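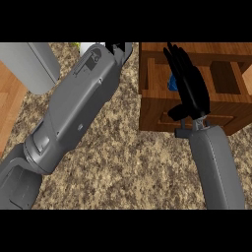
Section 4. Your first two-arm practice run

This is the fun part! By now you have installed Liltix, signed in, and picked a robot from the Platico library. In this section you'll load a furnished room, wake up both arms and try your first reach toward a cabinet. Set aside a quiet half hour the first time through. You'll probably want longer once you get going.

Before you start

Close any other program that uses your graphics card. Plug in your hand controllers and let them charge to the end; the low battery warning pops up in the middle of the view, and it always seems to pick the worst moment.

Load the room

1. Open the Rooms tab and choose Samarakoon. It's our favorite starter room, with a carpeted floor and wooden furniture that gives you plenty of edges to practice around.

2. Under Left Arm, choose Gripper. Under Right Arm, choose Hand. Yes, you can mix them, and we love this pairing for learning because you feel the difference between the two right away.

3. Set the view to Head. You'll be looking steeply down past your own forearms, which feels odd for a minute or two and then feels great.

4. Press Start. Wait for the status light in the corner of the window to turn green before you touch the controllers.

Note: The first load builds the lighting for the whole room and can be slow. Later loads are much quicker.

Make your first reach

5. Hold both controllers at chest height and squeeze the side buttons together. The arms are now live.

6. Park the left arm. Move it forward and away from the cabinet, then tap Hold. It stays put until you tap Hold again.

7. Bring the right hand up in front of the cabinet with the fingers straight and together. Stop short of the open compartments.

8. Look for the small blue object in the left compartment. Your own fingers will hide most of it — slide the hand a little to one side, check where the object sits, then come back in.

9. Reduce speed to 10 percent and ease the hand forward. Open the thumb first, then the fingers.

10. Close slowly around the object, back straight out, and lift only when the fingertips are clear of the dividers.

Caution: Don't turn the wrist while the hand is inside a compartment. The simulator treats the wood as solid, and a jammed hand will stop the run.

Caution: Keep both real elbows clear of your desk and your coffee. You will forget they exist.

If something goes wrong

Press Reset Room to put everything back. You can reset as often as you like, and the last 17 runs are kept under History for replay. Rhiannon Bowen, who wrote the practice rooms, suggests watching a failed run at half speed before trying again, and it really does help!

When you can finish the reach with the left arm parked, go on to Section 5 and put both arms to work.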